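手持夹爪 Weditz 维护说明(README)

分享 33 评论 2

本仓库放的是 Weditz 手持夹爪的装配、保养和维修记录。它不教你怎么抓东西,只管夹爪在抓东西之前别散架。采集流程请看 Cairns 仓库,训练代码请看 Claston 仓库,找我要这两样的人请先看完这一句。

最后更新:2026年5月8日

适用范围

只适用于带扳机手柄、黄色指块的那一版。老版指块是灰的,扳机行程也不同,螺丝孔位差一点点,差得刚好让你拧到一半才发现。老版说明在 legacy 目录里,从四月起不再更新,里面的错别字也一并封存。

需要的东西

- 内六角扳手一套,圆头的不要,滑牙的也不要
- 中强度螺纹胶,别买高强度的。上次有人买了高强度,那台夹爪的前盖至今没有打开过
- 无尘布、吹气球
- 备用指块一对,成对换,不要单只换
- 一块浅色的垫布,螺丝掉上去找得到。地毯不算垫布

装配顺序

1. 先装指块,再装手柄支架。反过来也能装,只是装完要全拆。
2. 指块底座的螺丝先带上两三圈,左右交替拧紧。一口气拧死一边,另一边会歪,然后你会花一个下午怀疑标定程序。
3. 手柄支架装好后扣几下扳机,两指应同时动,回位不卡。有“咔”一声的,拆下来看导杆;有两声的,也是导杆。
4. 线缆插头对准键槽再推。推不动就是没对准,请不要叫力气大的同事来。
5. 线从侧面出,留出手腕转动的余量,再固定。绷得太紧的线会在最要紧的那条数据里断开。

日常保养

每次开工前用吹气球吹镜片,再用无尘布从中心往外擦。衣角、袖口、纸巾、领带都有人用过,镜片上的划痕可以作证。

每满 70 次采集,检查前盖螺丝有没有松。每满 253 次采集,不管看着多新,换指块,并在 log/fingers.csv 里写一行。看着新和夹得住是两件事,我们为此重采过一整批布料数据。

夹布之后要看一眼指块的长圆孔和指根。线头爱往里钻,缠到导杆上以后扳机会发涩,多数“扳机坏了”的工单都是这么来的。用镊子慢慢抽,不要剪,剪断的那一截会留在里面陪你过年。

做布料任务时,床面上铺席子也可以用,但收工后请把席子缝里的螺丝找回来。夹爪上少一颗,世界上就多一颗,它们守恒,只是位置不方便。
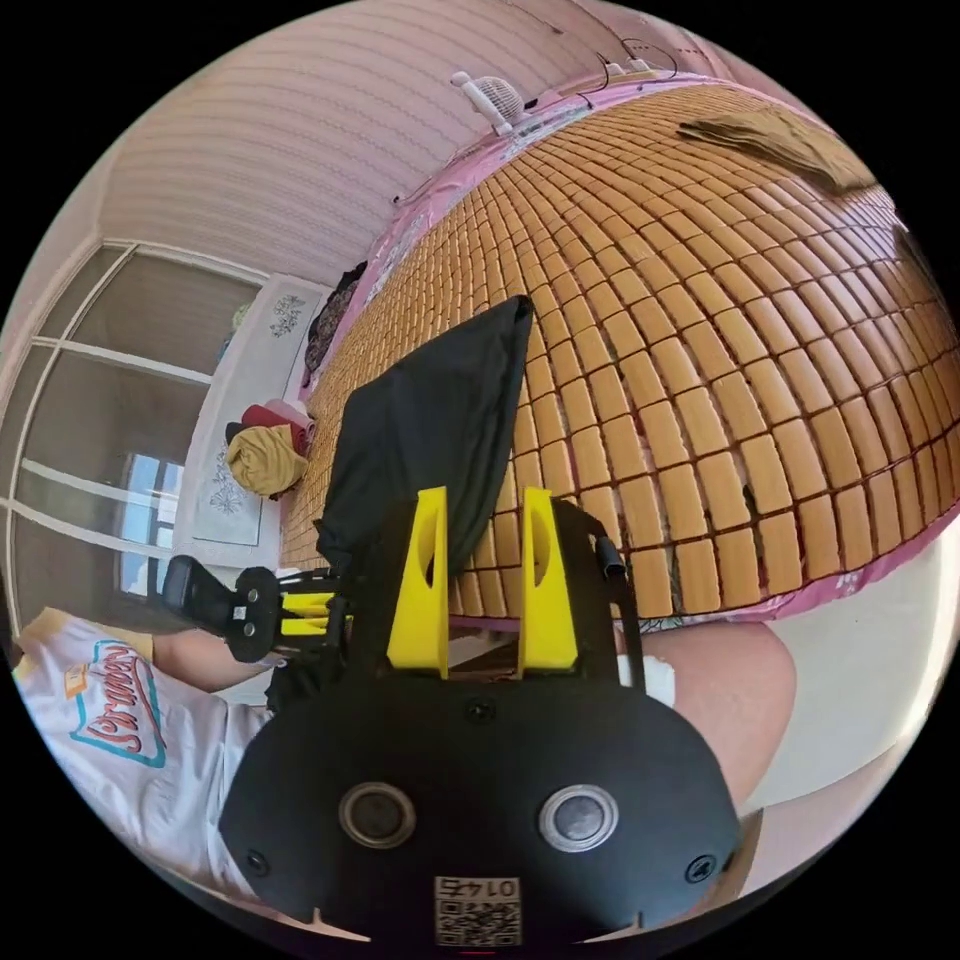 Trinity Haddad

用黄色指块夹着黑布的时候,手别光顾着抬。布料举高以后容易垂到支架和手柄那边,扣扳机前先看看有没有布边夹在活动件里。机身上的二维码贴纸编号要和登记表一致,这一台是 0145。编号对着手柄看是倒的,登记时请把夹爪转过来,或者把自己转过来。去年 Idby 那边有人倒着抄,抄出一台不存在的机器,它的保养记录还挺完整。

常见故障

扳机不回位:先清线头,再看弹簧。弹簧只换同型号,圆珠笔里的不算同型号。

两指闭合后有缝:松开底座螺丝,闭合状态下重新对齐再拧。还有缝就换指块。

画面断续:先重插线缆,再换线,最后才怀疑相机。顺序颠倒的话,你会拆开一台好相机,然后得到一台坏相机。

位姿漂移:确认支架没有松动后重新标定,标定文件按机身编号命名。叫 final、final2、真的final 的文件一律会被删掉。

贴纸翘边:擦净旧胶,重新打印同一编号贴回原处。不许借别台的贴纸。

维修记录格式

日期、机身编号、现象、处理、经手人,一行写完。“修好了”不算处理,“玄学”也不算,虽然我理解。换过零件的,旧件装袋放进抽屉左格;右格是好的零件,请不要让它们见面。

已知问题

缠布带的地方用久了会起毛,目前的办法是换新的再缠。更好的办法写在待办里,排在“整理待办”后面。

提交修改前请在真机上试一遍。只改错别字的可以不试,谢谢。

收藏 70 评论 2 转发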